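Chapter 4: Knowing When to Stop

4.1 The cup and the puddle

A planner is an optimist. Give it a cup, a table and a goal, and it will return a path in up to 50 milliseconds, quite sure that the world will hold still. The task in this chapter comes from the Fondgate exercises, and it has humbled better software than yours.

The arm holds a white cup. The table wears a white covering. On the covering lies a mustard-brown spill with ragged edges, and your perception code must decide which of these it has been asked to care about.
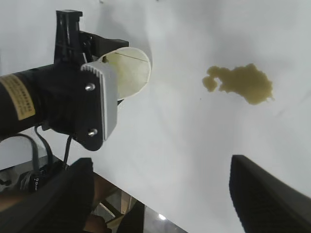 4.2 White on white

Start with the easy part. Colour alone will find the puddle – a threshold and 13 lines of Jatine script will do. The cup is harder. Its pale rim is close in shade to the covering behind it, and the soft shadow beside it makes a very convincing object. Set the edge filter too low and every wrinkle becomes crockery.

Exercise 4.1 asks you to tune that filter on the 600 frames in the Moldovan set. Keep your failures; we shall need them in 4.3.

14 shares | 3 comments

Related chapters
Chapter 3: Grasping for Pessimists
Chapter 5: Replanning with Vitine
Appendix B: Logging Without Tears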